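Mantenimiento de la pinza de mano: almohadillas, cero y tornillos

martes 17 de abril

Llevaba semanas aplazando el cambio de almohadillas de la pinza de mano. Ayer se me escurrió dos veces la misma pieza y ya no quise esperar más. Dejo apuntado lo que hice, sobre todo para mí, porque la vez anterior fue en noviembre y cuando fui a buscar mis notas solo encontré una hoja con el par de apriete tachado.

La pinza es la Kurup, la que se lleva en la mano y luego se compara con la que va montada en el brazo. Dos dedos con almohadilla de goma estriada, un carro para cada dedo y un encoder que mide la apertura. Es un aparato sencillo, pero si los dedos no cierran centrados los datos de apertura no valen para nada, y eso no se nota hasta que uno intenta reproducirlos en la otra.

Primero la desconecté y la dejé abierta del todo. Las almohadillas van sujetas cada una con dos tornillos de 3 mm por la parte de atrás del dedo. Uno de ellos estaba pasado de fijador (culpa mía) y hubo que darle calor con el soldador en la cabeza del tornillo. Con pistola de aire caliente no lo intentaría: el dedo es de plástico impreso y se deforma enseguida.

Las gomas viejas tenían las estrías comidas en la punta y casi enteras en la base. Es lo normal si se agarra siempre con el extremo. La izquierda estaba peor que la derecha. Yo lo atribuía a la manera de sujetar la pinza, pero al sacar los dedos vi que el carro izquierdo tenía juego y llegaba antes al contacto. Una almohadilla empujaba y la otra solo recibía.

El juego venía del patín. Lo saqué, limpié la guía con alcohol isopropílico y un trapo que no suelta pelusa, y volví a engrasar con muy poca cantidad. Uso la grasa blanca que compramos en Stonetti. En la anterior revisión puse demasiada y acabó en las gomas, que es el peor sitio posible. Ahora pongo una gota en cada lado, muevo el carro de extremo a extremo y retiro lo que sobra con un bastoncillo. El juego se quedó en casi nada después de apretar el tornillo de precarga un octavo de vuelta. Con un cuarto ya iba duro.

Para montar las almohadillas nuevas presenté los tornillos sin apretar, cerré los dedos a mano hasta que las dos caras se tocaron y apreté en ese orden: primero los de la base y después los de la punta. Si se aprieta una almohadilla entera antes de poner la otra, las estrías quedan desfasadas y las piezas finas entran torcidas. Fijador, el de resistencia baja, y solo en las dos primeras vueltas de rosca.

Después viene el cero. Con los dedos cerrados sin forzar, el encoder me daba 671. Abierta del todo, antes de cambiar nada, daba 3279, y con el carro ya limpio llega a 3393. O sea que la pinza no estaba abriendo todo lo que podía y el tope lo estaba haciendo la suciedad acumulada al final de la guía. Guardé los dos valores nuevos en el archivo de configuración y repetí la lectura unas cuantas veces, abriendo y cerrando, hasta convencerme de que volvía siempre al mismo sitio.

Tharun Fernandes me preguntó por qué no calibro con una galga en medio en lugar de hacerlo a dedos cerrados. Tiene razón en que la goma cede y que el cero depende un poco de lo que aprietes. Probé con la galga y la diferencia era menor que lo que me baila a mí la mano, así que de momento sigo igual. Si algún día cogemos piezas muy finas habrá que hacerlo a su manera.

Lo que no he tocado es la carcasa. Tiene una fisura pequeña junto a uno de los insertos roscados y no ha ido a más desde que la marqué con lápiz. He pedido el repuesto a Dallisov de todas formas, porque tardan, y porque cambiarla obliga a sacar el cable del encoder, que pasa por dentro con una curva muy cerrada. Esa parte prefiero hacerla un día sin prisas.

Mientras tenía las herramientas fuera revisé también el cable. La funda estaba bien, pero el conector entraba flojo y lo sujeté con una brida al hombro de la carcasa, dejando una vuelta de holgura para poder girar la muñeca. En la primera prueba la había dejado demasiado corta y tiraba al inclinar la pinza hacia abajo.

Para la comprobación final hago lo mismo de siempre: abrir, apuntar al frente, cerrar despacio y mirar que las dos puntas lleguen al centro a la vez. Luego lo repito con la pinza inclinada a un lado y al otro, porque con el juego que tenía el carro el fallo cambiaba según la postura. Lo apunté todo en la hoja del proyecto Jalldale, con los valores viejos al lado de los nuevos.
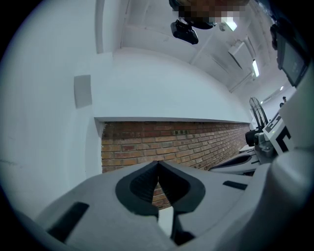
Me queda ajustar la velocidad de lectura y pedir otro juego de almohadillas, que con este he gastado el último.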